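When a gripper drops its mug

If your Satach pair has started letting go of crockery halfway to the rack, please don't panic – ours did it for weeks. The log simply said "grip lost" and left us to it. Before anything else, press the stop and switch off power to both arms, and only then put a hand inside.

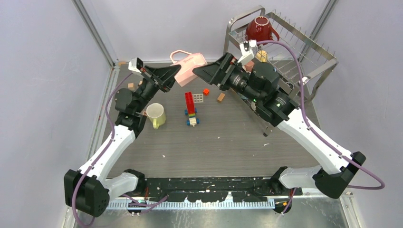
Start with the cable, which I'm afraid I left until last. Follow it by hand from base to wrist, feeling for any spot that pulls tight when the arm is stretched out. Then wipe the finger pads and open the Trokimetti panel. Our closing force had slipped back to 26 after an update, and glazed mugs want a good bit more. Raise it in steps of 2, with one slow lift after each – patience pays here, I promise!
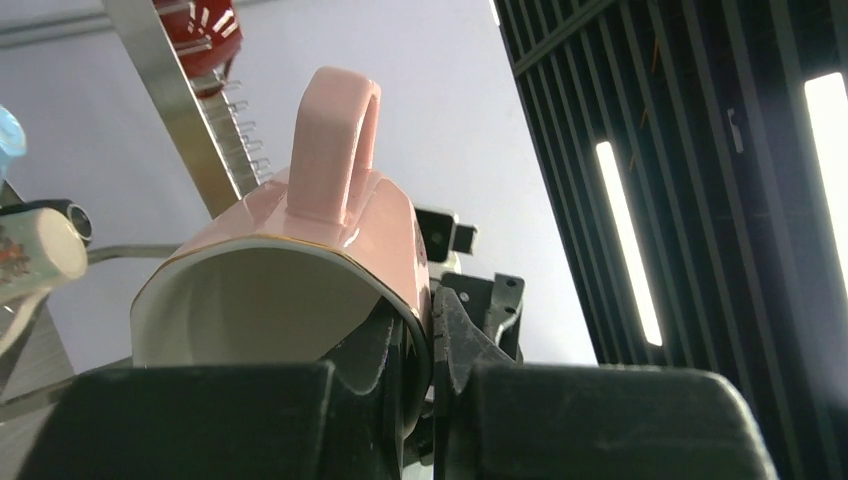

Pink mug at the gripper, rim side.

If the fault comes back, set the grip timeout to 2,000 and run the slow lift again.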